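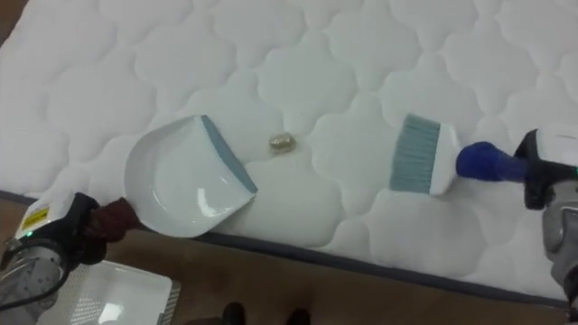

Flernelside, March

Last updated: March

A mattress takes more wear than anything else in the bedroom and usually gets the least care. Most of the work comes down to keeping it dry, keeping it covered and dealing with spots while they are small.

Stains on a quilted top

Quilting holds liquid in the stitch lines, so use as little water as you can. Blot a fresh spill with a dry white cloth and press straight down. Rubbing pushes it into the padding. Mix a teaspoon of mild dish soap into a cup of cool water, whip it up, and put only the foam on the spot. Work from the outside in, then blot with a second cloth dampened with plain water.

For older yellow marks, try a paste of baking soda and a little cool water. Leave it until it has dried to a crust and vacuum it off. It may take two or three rounds. Some marks will fade and stay faintly visible, and a cover takes care of those.

Keep hot water away from blood or milk. Do not use chlorine bleach on any mattress. Memory foam should get foam only, never a soaking.

Drying

Stand a fan at the side so the air moves across the wet area. Allow around 16 hours before you make the bed again, longer in damp weather. If the spot feels cool to the back of your hand, it is still wet.

Vacuuming

Strip the bed and use the upholstery tool at low suction. Go along the quilting lines first, then across. Do the border and the seam under the piping too, where crumbs and lint collect. Twice a year is enough for most homes, four times if a dog sleeps on the bed.

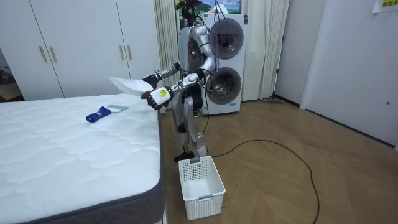
Covers and sheets

Measure the depth of the mattress before buying a fitted sheet, and add two inches for the tuck. Put the far corners on first, then the near ones, pulling each pocket right down under the edge. If a corner keeps popping off, the sheet has probably shrunk. Wash cotton sheets at 60 degrees Celsius (140 Fahrenheit) only when someone has been sick. Warm is fine the rest of the time.

Waterproof protectors go in the dryer on low. High heat cracks the backing, and after that they leak.

Turning

Rotate the mattress head to foot every three months for the first year, then every six. Flip it only if it is made with two sleeping sides. Check the tag. Pillow tops are one-sided.

While the mattress is off, tighten the bed bolts and look at the slats. Gaps wider than three inches let a foam mattress sag, and a replacement slat is a cheap fix.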